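A warm April and the back room

The thermometer on the north wall got higher this April than I have seen it go in the same month since we moved to Gelon. I keep a notebook of readings, morning and evening, and it is the evening figures that have changed. The afternoons have been pleasant but nothing special. The nights simply haven't cooled down.

Cloud explains most of it. For the first half of the month we had a low grey lid over the valley from teatime until after breakfast, and the ground held on to its heat. On the one properly clear night there was frost on the car at six in the morning, and I had left the beans out under nothing at all. I lost the lot.

Rain

The gauge has had 58 mm in it so far, nearly all from two wet spells. The second was the heavier and came in from the Zondier side, where our weather doesn't usually start. The lane flooded at the bottom again. Albertina Paiva, who lives down there, had water up to her step but not over it.

Her garden sits 70 metres lower than mine and she gets a different climate. Cold air drains down to her at night and she is always a week or two behind with everything – her plum was still in tight bud when mine had dropped its petals.

Zihan Pan has a gauge up at Grasso and we swap numbers at the end of each month. His total is normally higher than mine. He is at 300 metres and catches showers that miss us completely. I have asked him to check his funnel, as his figure for March looked low to me and he admitted there had been a leaf in it.

Indoors

The back room faces south-west and has been warm enough to sit in without heating since the first week. I read in there after lunch now, and the winter blankets have gone up to the loft.
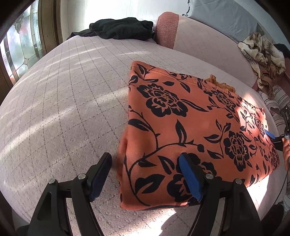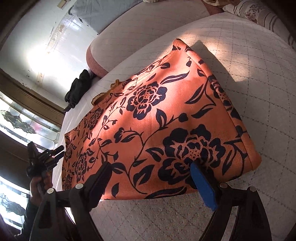 Orange cloth with dark flowers, in both.

Next month

I want to move the thermometer. It is too close to the kitchen vent, and I suspect the evening readings are a little flattered by whatever is on the hob. The plan is a post on the far side of the lawn with a proper screen round it. I'll run the old and new positions side by side through May and put both columns up here, along with Zihan's rain.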